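Nendton Homes & Flowers Forum
Board: Vases and arranging
Thread: Glass vase or tall patterned one for cream flowers?

hallmat70
I've got a big bunch of cream and white flowers and two vases to choose from. One is clear glass with swirls of red, green and teal in it. The other is a tall white one with grey triangles all over. I bought the tall one in the Ullik sale for £8. The flowers are in the glass one at the moment.

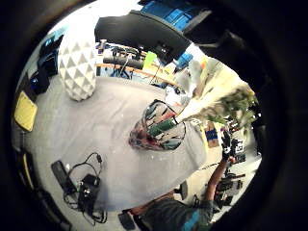 Page 2 of 3

ferncutter
Glass one. The flowers are pale, so they can take some colour underneath. The triangles would be better with plain green leaves.

Joubert_Road
I disagree. The swirls are too busy and you'll end up looking at the vase. I'd use the tall one and trim the stems to suit – a big bunch needs some height under it.

hallmat70
I'm not keen on cutting them short. The tall vase could go elsewhere in the room. I also have a round woven mat in pink, red, teal and cream that I'd like to use. 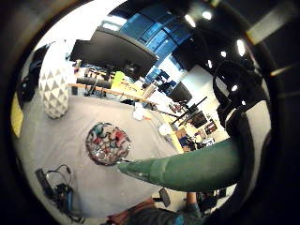
My worry with the tall one is the weight at the top. I had a narrow vase from Emolberg go over on a Thursday night and the carpet was never the same.

ferncutter
Put a few handfuls of gravel in the bottom. The mat has teal and red in it like the glass, so I'd keep those two together.

ninepots
Woven mats mark if they get wet. Put a saucer under the vase first.

Joubert_Road
Gravel is a pain to wash out. A jam jar inside does the same job, if the neck is wide enough. I still say the glass is too busy.

hallmat70
Leaving them in the glass for this week. I'll measure the neck of the tall one tonight and try it with just leaves.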